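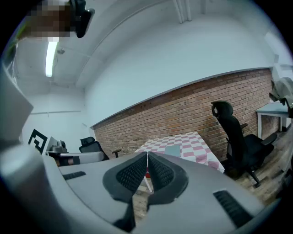 Photo: Zirker Picture Library

What Is a Room Made Of?

You probably spend most of your day inside rooms. You sleep in one, learn in one and eat your dinner in one. Most people look at the things in a room, such as the desks and the toys, and forget to look at the room itself.

The room in the photo is a small one, a bit like an office. It has white walls, a white ceiling and a large patch of red-brown brick. There is a long light overhead and a pair of white pipes. Each of these parts has a job.

Walls

Walls hold things up and keep things apart. The walls around the outside of a building keep out wind, rain and noise. Many of them also carry the weight of the roof, and builders call these load-bearing walls. If you took one away without putting something strong in its place, the ceiling above could fall down.

Other walls only divide a big space into smaller ones. They are called partition walls. Often they are a frame made of timber or metal with flat sheets of plasterboard fixed on both sides. Plasterboard is a layer of a soft mineral called gypsum pressed between two sheets of strong paper. If you knock gently on a partition wall, it may sound hollow. A solid brick wall makes only a dull little sound, and it hurts your knuckles more.

Bricks

Bricks are made from clay, which is a sticky kind of earth. People have been making them for thousands of years. The first bricks were shaped by hand and left to dry in the sun. They were useful, but heavy rain could turn them back into mud.

Later, people learned to bake bricks in a very hot oven called a kiln. Baking changes the clay so that it stays hard even when it gets wet. At the Fleury brickworks the kiln is heated up to 920 degrees Celsius. A kitchen oven baking a cake is usually set to 180.

Many bricks are red or red-brown because there is iron in the clay. When the clay is baked, the iron joins with oxygen from the air and turns a rusty colour. Clay with less iron in it, or with more lime, can make cream or yellow bricks.

Bricks are stuck together with mortar, a mixture of sand, water and cement or lime. It goes on soft, a bit like thick porridge, and sets hard. The bricklayer usually lays each row so that the joins do not line up with the joins in the row below. This pattern is called a bond. If all the joins were in one straight line from top to bottom, the wall could crack along that line.

Some brick walls are covered with plaster and painted. Others are left bare because people like the colour, or because bare brick is tough and does not need painting. In one room you may find both kinds of finish, as in the photo, where a broad stretch of white wall sits above the brick.

Ceilings

A ceiling covers up the underside of the roof or of the floor above. In the gap behind it there may be wires, pipes and insulation. Insulation is a fluffy or foamy material that slows down heat, so the room stays warmer in winter and cooler in summer.

Ceilings are very often white. White paint bounces a lot of light back into the room — dark paint soaks it up. A room with a black ceiling needs stronger lamps to seem just as bright.

Long lights

The long bright light on the ceiling is a fluorescent tube. Inside a tube like this there is a gas and a tiny amount of mercury. When electricity passes through, the mercury gives off ultraviolet light, which our eyes can't see. The inside of the glass is coated with a powder called a phosphor. The phosphor takes in the ultraviolet light and gives out white light that we can see.

A long tube spreads its light over a wide area, so shadows under it are softer than the shadows made by one small bulb. That is handy in places where people read, write or make things.

Many buildings are now changing to LED lights, which use less electricity and have no mercury in them. Some LED lights are made in the same long shape so that they fit where the old tubes went. If a fluorescent tube breaks, move away from it and tell an adult straight away.

Small round things on the ceiling

Look up in almost any school or office and you will find something small and round. There is one in the photo beside the light. It might be a smoke detector or some other kind of sensor. From the floor it is hard to tell, because many of them have nearly the same shape.

A smoke detector goes on the ceiling because smoke from a fire is hot, and hot air rises. One common type has a little light inside, shining past a light detector. When smoke drifts in, it scatters the light so that some of it lands on the detector, and the alarm sounds.

Other sensors notice when people move about. They can switch the lights on when you walk in and switch them off again when the room has been still for a while.

Pipes

Pipes can carry water, gas or air, and some hold electric wires to keep them from being damaged. In many rooms they are hidden inside the walls. In others they run along the ceiling, which makes them easier to reach when something has to be fixed. Pipes in rooms are sometimes painted the same colour as the ceiling so that they do not stand out. You can't always tell what a pipe carries by looking at it, so never hang or swing from one.

Try it yourself

Choose a room at home or at school and draw a plan of it. Mark the door, the windows and the lights. Then find out:

Which walls are outside walls, and which ones divide the building up inside?
Do any of the walls sound hollow when you knock?
Is there bare brick anywhere, indoors or out? Can you see how the rows overlap?
What is on the ceiling besides the lights?

Words to know

Bond: the pattern in which bricks are laid.
Insulation: material that slows down heat.
Kiln: a very hot oven for baking clay.
Mortar: the mixture that holds bricks together.
Phosphor: a powder that glows when ultraviolet light hits it.

Page last checked March 8, 2025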